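Hodow Color Terms Corpus

Data card, version 2

Summary

The Hodow Color Terms Corpus is a collection of short written descriptions of everyday objects, gathered to support the study of how speakers of American English name and qualify color. It contains 3000 descriptions, each with a list of the color words it uses and a note on how those words are combined. The corpus is maintained by the Clundbridge Language Archive and is intended for students and researchers in linguistics, lexicography, and language teaching.

Contents

The release is made up of three files.

descriptions.csv — one row per description, with the full text, an item number, and a writer code.
terms.csv — one row per color word, with its spelling as written, its standard spelling, and its class.
guide.txt — the instructions given to annotators, including the list of classes and the rules for difficult cases.

All files are encoded in UTF-8. Fields are separated by commas, and text fields are enclosed in double quotation marks. Missing values are left blank.

How the descriptions were collected

Writers were shown a set of items and asked to describe each in one or two sentences, as they would to a person in another room. They were not told that color was the subject of the study. Writers were permitted to skip any item. Each description was checked for personal details before it entered the corpus, and spelling was left as the writer gave it.

Collection took place at two sites, Clundbridge and Skultham, under the same written instructions. The Skultham sessions ended in March. Descriptions from the two sites may be separated by the first letter of the writer code, C or S.

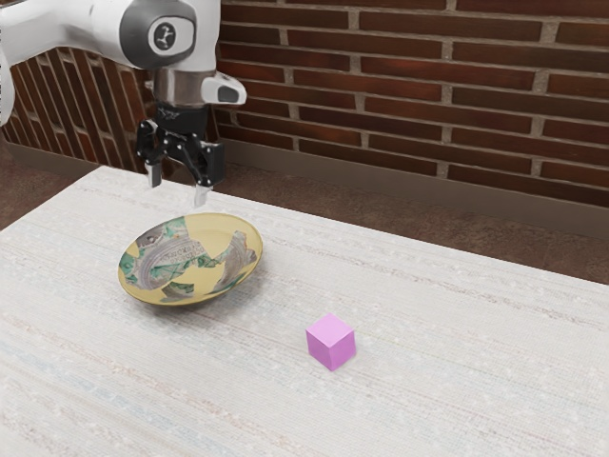 Each color word is assigned to one of 12 classes. Eleven of these correspond to the basic color terms commonly listed for English, and the last is reserved for words outside that list, such as turquoise, maroon, and beige. Compound terms are recorded once as a whole and once for each part. The compound "red-brown," as a writer might use it of the brick wall behind the table, therefore produces three rows in terms.csv. A plain term, such as "yellow" for the plate or "pink" for the cube, produces a single row. Words that express only lightness, as in "light-colored," are marked as qualifiers and are not given a class of their own.

Annotation

Every description was read by two annotators working separately. Where they differed, a senior annotator reviewed both readings and recorded a final decision. The original readings are kept in terms.csv, in the columns reading_a and reading_b, so that users may measure agreement in whatever way suits their work.

The most frequent source of disagreement was the boundary between gray and silver. The guide treats "silver" as a color word when it describes appearance and as a noun when it names the metal. Some cases remain uncertain and carry the value "open" in the status column.

Known limitations

The writers were adults who had completed at least secondary school, and the corpus should not be used to draw conclusions about the speech of children. Written descriptions are more deliberate than conversation, and rare terms may be more common here than in ordinary talk. No information on color vision was collected.

Changes in this version

Duplicate rows in terms.csv have been removed. The class "cream" has been withdrawn, and its entries now fall under words outside the basic list. Writer codes from version 1 are unchanged.

Terms of use

The corpus may be copied and used for teaching and research without charge. Redistributed copies must include this data card and must state any changes made to the files. Published work should cite the corpus as follows:

Clundbridge Language Archive. Hodow Color Terms Corpus, version 2. Released 2020-01-14.

Corrections may be sent in writing to the archive and should give the item number and writer code. Accepted corrections are listed in the data card of the next release.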